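Simulation Demonstrators – casual, remote
Prunwood Automation, Brakby project

We are looking for 12 people to record examples of routine lab work in a simulated liquid-handling deck. The recordings will be used to train a system that plans and carries out plate and tip moves. The contract starts in March and the work can be done from home.

Each demonstrator completes 145 short tasks. You get a written instruction, set up the move, run it and label each step as you go. Most tasks involve taking labware from the shelf, placing it at a deck position and putting it back. Mistakes are fine – mark them as failed and keep going. We use those recordings too.
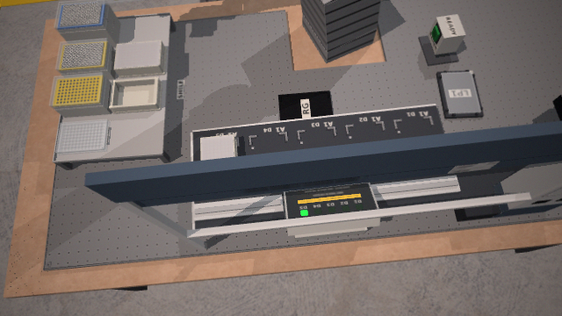

Edeltraud Ruppert says the first batch took her longer than she expected, mostly the labelling, and that by the second she had stopped checking the guide for every step. She would tell new starters to read the whole instruction before touching anything.

You will need a computer with a mouse, a steady internet connection and clear written English. Lab experience is helpful but not required. Training is paid and done online.

Pay is $400 for the training and first batch. Further batches are offered depending on the quality of your labels.

To apply, send a short note about yourself to the Brakby team at Prunwood and quote reference 268.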